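Section 4: Getting the room and the table ready

A good table makes everything that follows more pleasant, so take your time over this part! The Arna table has a light wood top with a gentle curve to its edge, and it looks its best when it has a bit of space around it and decent light above.

4.1 Choosing the spot

1. Stand the table on a hard, level floor. Tile is ideal, as you can sweep right up to the feet.

2. Leave at least 75 cm between the edge of the top and the nearest wall. You'll be glad of it every time somebody wants to squeeze past with a tray.

3. Turn the curved edge towards the side where people will stand or sit most often. It's lovely to lean on, and there's no corner to catch your hip.

4. Check the light at the time of day you'll use the table most. Low sun in March can be surprisingly fierce on pale wood, so lower the blinds before you start and see how the top looks under the ceiling lights alone.
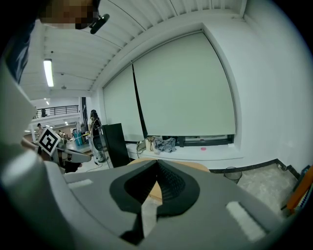

With roller blinds, go slowly and let each one down in a single steady pull. They don't all have to hang at the same height – pick whatever keeps the glare off the work. Windowsills have a habit of filling up with bags and bits of cloth, and that's fine as long as nothing touches the blind or its chain.

Note: Please keep the sill clear of anything heavy. Cyrill Egger, who wrote the first edition of this guide, once spent a whole morning freeing a Mayrhofer blind from the handle of a shopping bag.

4.2 Levelling the top

1. Crouch down and find the adjusting foot on each leg.

2. Put a spirit level across the middle of the top, then along the curved edge.

3. Turn the foot at the low end clockwise, half a turn at a time, until the bubble sits still. A difference of 2 mm is nothing to worry about.

4. Press down firmly on each end. If the table rocks, repeat step 3.

Caution: The top is heavier than it looks, at 28 kg. Always lift it with a second person and never drag it over tiles.

4.3 Clearing the floor

1. Pull the chairs well back and take a good look under the table. Anything that can be picked up should be.

2. Wear flat, closed shoes with a decent grip, and keep both feet on the floor when you reach across the top.

3. Keep loose cables away from your feet and from the chair legs.

4. Wipe marble-patterned tiles with a barely damp cloth. Crumbs vanish into the veining, so go over them twice!

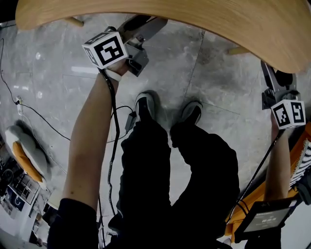 4.4 First clean

1. Dust the top with a soft, dry cloth, following the grain.

2. Rub in a little Sondura care oil (order no. 437) and leave it overnight.

3. Buff with a fresh cloth in the morning. Enjoy this bit – the colour warms up beautifully.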